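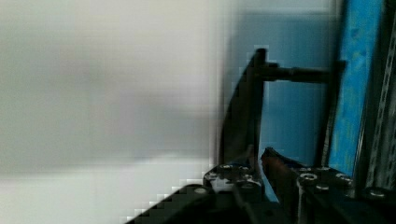
Hadi Khalaf wrote to us after the February call to ask why anyone should give up an evening to clear a table when they could do it at home for free. He also wanted to know whether we expected to find anything a reasonably tidy person couldn't have told us over the phone. Maybe we won't. We'd still like to check, and this time we pay a little better.

CALL FOR PARTICIPANTS
Clearing and wiping a small table
Plirketti Household Studies, Udness
Reference 3858

We are looking for 22 adults to clear and wipe a table in our workroom while we take notes. You come twice. Each visit lasts two hours, including breaks and paperwork.

What we want to look at

There is a lot of advice going around about tidying a kitchen table. The Majali method, which many of you will have seen on a poster or a fridge magnet, says to take food off first, then dishes, then cloths, and to wipe from the far side toward yourself. It promises a cleaner table in less time. We have read the Majali booklet cover to cover and can't find where the promise comes from. Munetti sells a rival system that puts the wiping first and sounds just as sure of itself.

Our own guess is that most people do whatever is closest to hand and the table ends up fine. We have been wrong before. 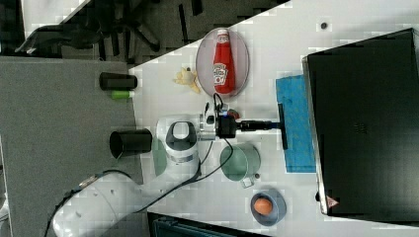 Photo: Plirketti Household Studies

The things on the table are ordinary ones. Expect a ketchup bottle on its side on a pink plate, a pale green cooking pot, an egg in a blue bowl, and a blue cloth. The table is white. We may swap some items between your visits, and we won't tell you which ones ahead of time.

On one visit you clear the table however you like. On the other you get a printed set of steps and try to stick to them. If the steps seem silly to you, follow them anyway and complain on the form. The complaints from the last group were more useful than the ratings.

Who can take part

Anyone 18 or over who can stand at a table and lift a cooking pot. You don't need to be neat. Please don't apply if you have worked for Majali or Munetti, or if you sell either system to friends.

Professional cleaners are welcome, though we may ask you to come in a separate group.

Pay

You are paid at the end of each visit. If you come once and decide that was plenty, you keep the money for that visit. Bus fare within Udness is covered if you bring the ticket.

What you won't get

A certificate, a tidier home, or advice on your kitchen. We don't know enough to give any. A short summary goes to everyone who took part, including if the result is that none of it makes a difference.

How to apply

Write to the Plirketti office and put 3858 at the top. Tell us which evenings suit you and whether you already follow a tidying method. "No" is a perfectly good answer. Visits start at 6 p.m. and the street door is locked once everyone is in, so please be on time.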